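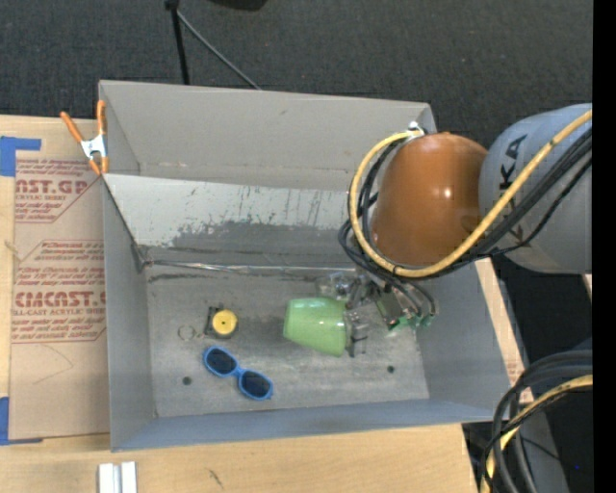

A failed grab is worth as much to the system as a good one, according to the project lead at Werkia, and the worst thing you can do is throw the failures away. I got that before I'd even taken my coat off! I'd come over to talk about how you gather examples for a learning system, and apparently we were starting right in the middle.

"People want to show me the clean ones," the lead told me. "I want to see the ugly ones. If the gripper pushes a cup into a wall, fine, keep it. Write down that it missed and go on to the next."

So how does a day of this go? Pretty slowly, I learned. Somebody picks a mix of household stuff - cups, sunglasses, whatever is lying around in the supply drawer - and puts it in the metal bin. The arm makes its tries, each one gets stored with a pass or a fail, and after 30 tries the mix gets changed. On a good day they get through over 100 (a bad day was described to me with a word I won't print).

I asked why sunglasses, of all things. "They're awful," the lead said, and looked delighted about it. "You've got thin arms, you've got lenses, you've got this little bridge. There are so many ways to pick them up and most of them are bad. A see-through cup is awful in a different way. The depth reading goes right through the side of it and the system thinks there's a hole there."

Werkia didn't start out doing this. The team used to set up packing lines for a wholesaler called Van Wijk, where every box was the same box, and you could program the arm once and go home. Then the wholesaler began taking returns, and suddenly anything at all could come down the line. The first learning system, Evus, was trained almost completely on new items standing neatly upright. You can guess how that went.

"It was great at a store shelf," the lead said. "We needed it to be great at a junk drawer."

The new one is called Zutach, and its examples have been piling up since February. I wondered if they'd ever have enough. There was a long think about that one, then a shrug. "We added 50 new objects and it got worse for 2 weeks. Then it got better than before. So I've quit guessing."

My last question was whether the tidying up between rounds gets boring. "Oh, terribly," the lead said, already reaching for the supply drawer. "Do you have anything weird in your bag?"

I handed over my key ring.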